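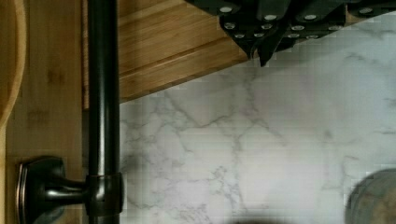

Bamboo cutting board and black-handled knives behind a black metal rod in the Bedport test kitchen. Photo: Tondex

Search news
Enter keyword
Go

TONDEX ASKS KITCHENS TO PUT THE CUTTING BOARD BACK WHERE IT CAME FROM

BEDPORT, Sat 16 March – Tondex, maker of kitchen fittings and the occasional strongly worded leaflet, today opened its Bedport test kitchen to the public with a display about the least glamorous part of cooking: the bit of counter where the cutting board and the knives end up.

The display follows a survey the company ran in January. A total of 2,477 households were asked where their main cutting board lives. Almost 8 in 10 named a cupboard. Asked where it was at that moment, most of them went and looked, and came back with a different answer.

"We used to design for the kitchen in the brochure, where there is one lemon and it has been placed," said Åsmund Eide, head of design at Tondex. "People own boards and knives. They put them down at an angle and go answer the door. I do it myself and I have a drawer for every one of them."

Visitors can walk through three kitchens, all stocked and all in use. Bamboo features heavily, paired with black metal bars and pale worktops. Zoia Zakharchenko, who chose the finishes, wanted a board with a groove in every kitchen, having spent years wiping tomato off the ones without.

"A groove holds a fair amount of juice," she said. "It also holds crumbs. I was asked to say only the first part."

Staff will give short talks on oiling bamboo, sorting a crowded knife collection and fixing a bar to a cupboard door so that it stays level. Trevor Haslam leads the last of these and has asked that people bring their own questions but leave their own doors at home, after an incident at the Villanueva showroom.

The test kitchen is open Tuesday to Saturday for the next five weeks. Admission is free. Coffee is provided, and cups should go back on the shelf marked "cups."

Press contact: Eilif Moen, Tondex, Bedport

Filed under: Company News | Kitchen & Storage

Recent releases
Tondex names Sverre Sandberg to run Zunville warehouse
Villanueva showroom reopens with wider doorway
A second leaflet about drawer liners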